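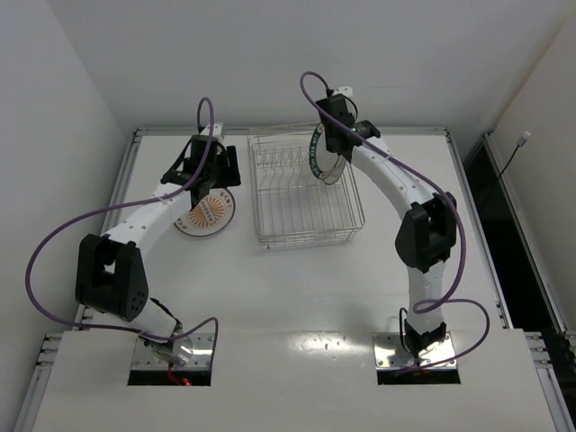

La nueva versión del planificador de Lesolar sustituye el generador de trayectorias que la empresa usaba desde su primera célula de dos brazos. El cambio más importante es que los dos brazos se calculan ahora como un solo sistema, con un único reloj y un único mapa de colisiones. Antes cada uno tenía su propio plan y un árbitro decidía quién se detenía.

El software se llama Dhanial y se desarrolla en la oficina de Sarkville. La tarea de referencia es colocar platos en un escurridor de alambre. Ursina Strebel, responsable de control, la eligió porque obliga a trabajar con holguras pequeñas. Un plato de canto tiene que entrar entre dos alambres con la inclinación correcta, y el error admitido en ese punto es de 3 milímetros.

La percepción también es distinta. El escurridor es un mal objeto para una cámara de profundidad: el alambre es fino, brilla y deja ver el fondo. En lugar de reconstruirlo entero, Dhanial ajusta un modelo conocido a los bordes que detecta en la imagen de color y deduce de ahí la posición de las ranuras. Los platos se tratan como discos, y el dibujo impreso se ignora salvo para estimar el giro.

El bucle de control trabaja a 500 hercios. El planificador va mucho más despacio y entrega tramos cortos que el controlador enlaza. Si un tramo llega tarde, el brazo mantiene la postura y no suelta lo que lleva. Según Strebel, esa regla ocupó más reuniones que el resto del código. «La versión anterior abría la pinza al perder el plan. Con una pieza de espuma da igual. Con un plato, no», explica.

Los cables siguen siendo un problema abierto. El mapa de colisiones los representa como un volumen fijo alrededor de cada brazo, lo que descarta posturas que en la práctica serían válidas. Domenica Fankhauser, que mantiene las herramientas de simulación, calcula que el margen les cuesta un 23 % del espacio útil cuando las dos muñecas se acercan al fondo de la mesa.

El visor de registros permite reproducir una ejecución y comparar la trayectoria prevista con la medida, articulación por articulación. Guarda las últimas 5 ejecuciones en memoria y el resto en disco. La interfaz es espartana y los menús están solo en inglés.

Lesolar prevé entregar Dhanial en noviembre a su primer cliente externo, el fabricante de menaje Lestitz. La licencia será por célula, y el modelo deformable de cables queda para una versión posterior.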